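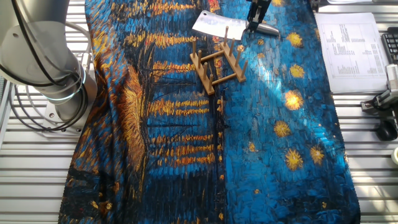
木制碗碟架怎么摆才干得快?
把盘子一只只竖着插在木销之间,别让盘面贴着盘面,架子底下留出空隙,放在通风的地方。厚盘子可以隔一格放一只。

碗碟架(木销式)

碗碟架,也有人叫沥水架、盘架、碟架,是厨房里让餐具竖着站好的一种架子。我写这个词条的时候本来只想写两段,结果越写越多,因为我自己家里前前后后用过好几种,从铁丝的、塑料的到木头的都有,每一种都有话想说。本条主要讲木销式,顺带讲它下面垫的那块布,还有常跟它放在一起的刀。

名称

叫法各地不太一样。我外婆管它叫“盘架子”,我妈叫“碗架”,哪怕上面一只碗都放不了。商品目录里常见的写法是“木质盘架”或者“沥碟架”,英语里一般写作dish rack或plate rack。严格一点说,plate rack偏向只放盘子的那种,dish rack就宽泛多了,筷子筒、杯托统统算在里面。我在本条里一律叫碗碟架,偶尔偷懒就叫架子,大家意会就好。

结构

最简单的木销式碗碟架只有三种零件:两根平行的横梁、连接横梁的横档,再加上一排排往上立着的圆木销。销子通常分成两排,前后对齐,盘子就夹在相邻的两对销子之间。没有托盘,没有抽屉,也没有什么可以折叠的机关,整个东西翻过来看就是一个梯子形的底框。

常见的销子有两种装法。一种是打孔胶粘,销子底端蘸木工胶敲进孔里;另一种是过盈配合,纯靠木头咬着木头。我个人更喜欢胶粘的!过盈的那种头一年很牢,后来冬天暖气一开,木头一缩,销子就开始转圈,盘子一插进去歪歪扭扭的,看着心烦。

还有一种不用销子的,用薄木条做框,在木条上开槽口,盘子卡在槽里。槽口式的好处是矮,塞得进吊柜;缺点是槽里爱藏水渍,刷起来得用旧牙刷一条一条地抠。

尺寸

家用的小架子,我量过自己那只(Esik牌,买了好些年了),长30厘米,宽20厘米,销子高9厘米。这个高度放晚餐盘刚好,盘子上半截露在外面,手一伸就能捏住。放汤盘就有点勉强了,汤盘肚子鼓,往往要占两格。

销间距比长宽重要得多,可惜包装上几乎从来不写。间距太窄,厚胎的陶盘插不进去;太宽,薄瓷盘会往后躺,一只靠一只,最后全躺成一排。去店里买的话,我建议揣一只自家最常用的盘子去试(对,我真的这么干过,店员看了我好几眼)。

材料

做碗碟架的木头,常见的有榉木、橡胶木、松木和竹子。竹子严格讲不是木头,不过市面上都摆在一起卖,我也就一起写了。

榉木颜色浅,纹理细,车成圆销很光滑,缺点是怕长时间泡水,底下的横梁容易发黑。橡胶木便宜,颜色偏黄,拼接的多。松木最轻,也最软,用久了销子上会有盘沿磕出来的小坑。竹子硬,可是两头的切口如果没有封好,霉点就从那里开始长。

表面处理也分几种:不涂的、涂食用级矿物油的、涂清漆的。清漆的刚买回来最好看,但漆一旦裂开,水钻进去就出不来了。我现在只买不涂漆的,自己上油。

垫布

碗碟架底下要不要垫布,大家的习惯差得很远。讲究沥水的人主张什么都不垫,架子直接放在水槽边的斜台面上。我属于垫布派,一来怕刮台面,二来实在喜欢花布。

印花垫布里,名画题材一直很受欢迎,梵高的尤其多,《罗讷河上的星夜》那种深蓝底子配金黄色星光和倒影的画面,铺在灰扑扑的金属台面上一下子就亮堂了。原画作于1888年,画的是阿尔勒的河岸夜景,现藏巴黎奥赛博物馆。它跟更有名的那幅《星月夜》常常被卖家混着写,两幅画差别其实不小:《罗讷河上的星夜》有河水和岸上灯光的长长倒影,《星月夜》则有打着旋的天空和一棵高高的柏树。挑布的时候认准水面就错不了。

浅色木架放在深蓝花布上特别显眼,这是我很主观的看法。反过来,深色胡桃木的架子放上去就闷了。

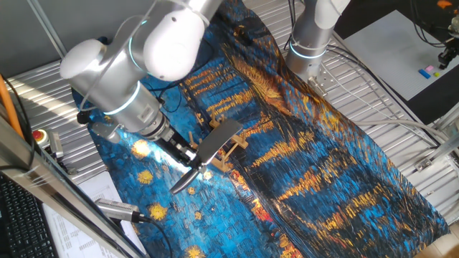 浅色木条小架与梵高风格河上夜景印花布。

垫布有几点要留意。大块的布比台面上实际要用的面积多出来不少,容易起皱堆褶,架子放在褶子上会晃,摆之前最好先用手往外捋平。厚帆布吸水多,但干得慢;薄涤纶布几乎不吸水,胜在花色鲜艳、洗了就干。我家里两种都有,天热的时候用薄的,到了11月往后就换厚的,暖气片上搭一晚上就好。

印花布还怕晒。厨房朝南的话,太阳天天斜着照在同一块地方,蓝色先褪,黄色倒还撑得住。我的第一块星夜布就是这么废掉的,半边天空变成了灰白色,最后剪了做抹布。现在我每隔一阵子把布掉个头,让两边轮流晒,算是雨露均沾。

用法

碗碟架最本分的用法当然是晾盘子。洗完冲净,甩一甩水,竖着插进去,盘面都朝同一个方向。大盘放后面,小盘放前面,取的时候不打架。碗不太适合木销式,倒扣在两根销子上勉强能站住,碰一下就滚。

除了晾,也可以拿来收纳。干透的盘子连架子一起放进柜子里,比一摞一摞叠着好拿,最底下那只也不用再搬开上面的才能抽出来。锅盖、砧板、烤盘也能插,我还见过有人拿来放黑胶唱片和平板电脑的,销子高度居然正合适。

跟刀放在一起

中式菜刀刀面宽、刀身平,很多人洗完顺手就往碗碟架里一插。我不太赞成这个做法。刀刃朝下会啃木头,朝上又危险,伸手拿盘子的时候尤其要命。比较稳妥的办法是洗完马上擦干,平放在架子旁边,刀刃朝里朝墙,或者干脆收进刀座。不锈钢的菜刀不那么怕锈,但水珠留在刀面上照样会有一圈一圈的水印,擦一下花不了几秒钟。

非要把刀放上架子的话,选槽口式的,刀背朝上,刀刃落在空当里,别碰到底下的木条。孩子会来厨房的家庭就不要这么放了。

清洁与保养

木架子每个星期用温水加一点洗洁精刷一遍,重点刷销子根部,那里最容易积一圈黑。刷完侧着立起来晾,不要平放,也不要放在太阳底下暴晒,暴晒会裂。洗碗机就别想了,我试过一次(Trillard的一只竹架),出来的时候横档翘得像小船一样。

上油我一般是每三个月一次。矿物油倒一点在棉布上,顺着木纹擦,放一夜,第二天把浮油擦掉。新买回来没涂漆的架子,头一个月可以多上两遍,后面就省心了。

已经长了霉点怎么办?浅的用白醋擦,再撒小苏打用刷子刷,冲干净彻底晾透。深的要用细砂纸磨,磨完重新上油。销子根部整圈发黑发软的,就换了吧,别心疼。

修理

断销是最常见的毛病。五金店卖的圆木棒,买一根直径一样的,锯成合适的长度,顶端用砂纸磨圆一点,旧销子的残根钻出来,换上新的,点一点木工胶就成。我那只Esik的就换过两根,颜色比旁边的浅一截,用了大半年才慢慢接近。

横梁松动的话,先看是胶开了还是木头裂了。胶开了好办,清掉旧胶重新粘,用夹子夹一夜。木头裂了我没有成功修好过,Clenitz出的一种小木夹据说能箍住,我还没试,试了再来补这一段。

选购时的几句唠叨

先拿手晃一晃,四个角都要着地。再挨个拧一拧销子,有一根会转就换一只。闻一下,漆味重的不要。价钱方面差别很大,我见过最便宜的卖19元,用料薄了点,可是销子插得很正,送人租房用绰绰有余。Bittencourt那种带接水盘的贵上好几倍,接水盘确实方便,不过盘子本身也要天天倒、天天洗,懒人慎买。 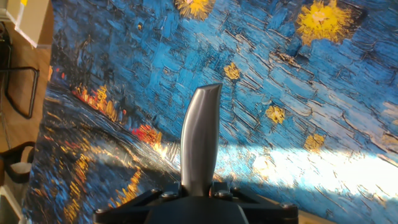
印花垫布能和厨房抹布一起洗吗?
最好分开洗。抹布上常有油,深色印花头几次下水又容易掉色,用冷水单独轻柔洗,翻到反面阴干,颜色能保持得久一些。

参见

筷子筒、砧板架、刀座、沥水篮、茶巾

本条最后修订于2024年6月20日,星期四。补充了断销的修理办法,垫布一节重写。槽口式的内容还很单薄,手头有老式槽口架的朋友欢迎接着往下写,尤其是销间距和槽宽的尺寸,我这边能量的只有自己家那几只。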